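Traltovdale Home Machines Circle
Minutes, 4/25/25, back room at Endis

I took the notes again, so if you were misquoted, come find me and I'll fix it. Parvaneh Babaei chaired. There were 13 of us by the end, counting the two who came in during the laundry argument and stayed for the cookies.

1. Last time's minutes
Passed with one change. Baptiste Lefèvre wants it on record that he never said dish loading was "solved." He said it was "solved for bowls." Corrected, Baptiste!

2. The main question: can they do chores yet?
We've been going back and forth on this since January, so Parvaneh made us each give a plain yes, no, or "depends what you call a chore." I went with depends. Most people did, which made her groan, and she told us to pick one chore apiece and defend it.

Laundry came first and ate up most of the time. Everybody has seen a video of an arm folding a towel. What we couldn't agree on is how much a towel tells you about a fitted sheet, or a kid's hoodie that's inside out with one sleeve stuck. My own view (and I got some nods) is that folding is the small half of laundry. Getting the socks out from behind the machine is the other half, and I'd pay good money for that.

Floors we more or less gave to the machines. Two people still sweep before they run theirs, so we argued over whether that counts as the robot doing the floor or the human doing it with a helper. Left open.

Then shop work. Parvaneh's cousin packs orders at Mridha, and she passed along what he'd told her: moving boxes from one place to another is fine, and mixed bins of little stuff are where he'd rather have a person. Somebody asked about shelf stocking and we didn't have anyone who knew, so that's on the list for next time.

3. Price
Short one. We went around asking what you'd spend on an arm that could clear a table and put things away, with no babysitting. The highest anyone would go was $2,000, and that came with so many conditions that I stopped writing them down. Baptiste said he'd rent one by the evening. I kind of love that idea, especially around the holidays.

4. Small stuff on tables
This was Baptiste's item and the best part of the night for me. His point is that we keep talking about the big showy chores, when a real house is mostly chargers, keys, batteries, pens and bottle caps that need to go from where they are to where they live. He thinks that's the fair test. You need to get a grip on something small and smooth, and then set it down where you meant to.

I asked about plugs, being the person in my house who crawls under the desk. We split that into three jobs: pick the charger up, get it facing the right way, push it into the outlet. People were pretty comfortable with the first. The second got a lot of "maybe." On the third, Parvaneh said she misses the outlet herself one time out of three, and she has eyes and 60 years of practice.

There was also a good side talk about patterned tablecloths. Does a busy print make it harder for a camera to tell what's an object and what's only a flower? Baptiste says less than you'd think. I'd like to see that tried with crumbs, personally, since my table always has some.

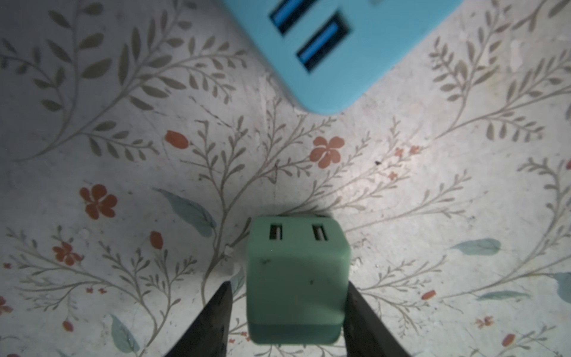
5. The Trekitow checklist
We agreed to try writing our own chore list, working name Trekitow (Parvaneh's pick, don't ask me what it means). It will have 15 jobs, all things one of us did at home in the past week, and each one gets marked yes, with help, or no. Nothing goes on it that we only saw in an ad.

Already in: small charger from table to drawer, matching lids to containers, wiping under the toaster. Fitted sheet is in too, over my objection that it's mean.

6. To do
Parvaneh: ask her cousin about shelf stocking.
Baptiste: first draft of Trekitow, sent around before we meet again.
Me: type this up (done!) and bring the extension cord.
Everyone: send Baptiste one chore you hate.

We wrapped up when Endis needed the room back. Next meeting is same place, and it's my turn for cookies.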